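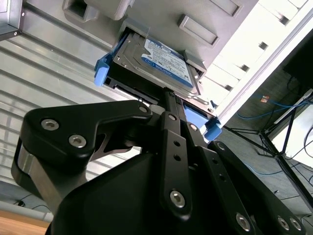 Does a hard drive need to be checked again once it is back in its caddy?
A second check is worth the minute it takes, as a drive that went in crooked can still look fine with the side panel on.

Desktop Tower Check, Drive and Interior
Filled in by: Kane Goodwin
Comments read by: Obadia Kombo
Shift: Friday, 3 p.m.

Before opening

1. Power cord out of the wall and out of the case. OK.
Comment: The form only asks about the case end. I want both ends out.

2. Side panel off, screws in a cup. OK.
Comment: "Cup" is generous. Can we buy a tray with a lid?

3. Tower lying on its side, open side up, stable. OK.
Comment: Push on a corner before you tick this. Looking at it tells you very little.

Inside the case

4. Power supply label readable without moving anything. OK.

5. Processor seated, metal retention piece closed. See comment.
Comment: Looks closed. I did not lift it to find out, and I don't believe anyone who says they do that every time.

6. Cables clear of the drive path. Marked OK by Raffaele, changed by me to RECHECK.
Comment: There are black cables through the middle of the case, orange wires beside them, and the light blue SATA cable loops where hands go. "Clear" depends on who is pushing the drive.

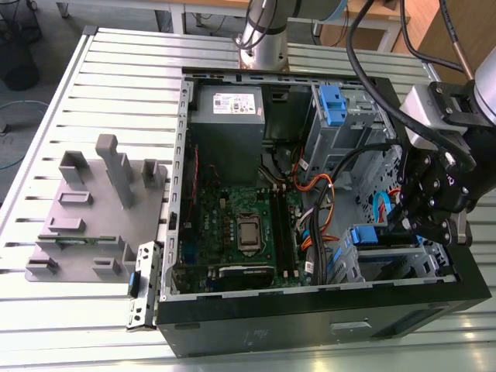

7. Blue caddy latches move freely and spring back. RECHECK.
Comment: Dinis says its caddies are good for 3,000 cycles. I have no idea who sat there and did that. Try the latch by hand.

8. Drive label matches the job sheet. OK.
Comment: Read the serial number out loud to a second person. Valentin and I had sheet 46 and sheet 300 swapped in December, and both had been ticked.

9. Drive out of the case goes in the holder, never flat on the table slats. OK.
Comment: I thought the holder was a waste of table space. I still think it is too big.
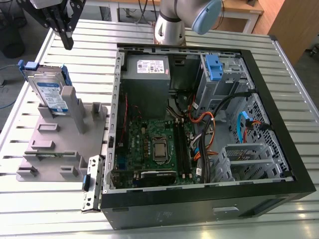
Item 9: drive in its blue caddy, upright in the gray holder, left of the open tower.

Before closing

10. Data and power plugs pushed fully home. Not done yet.
Comment: Leave blank until the drive is back in. Last week's forms had this ticked at the start of the shift.

11. No loose screws in the case. Not done yet.
Comment: Tilt it and listen.

Signed off: no. Items 6 and 7 to be looked at again by Rhodri, then 10 and 11.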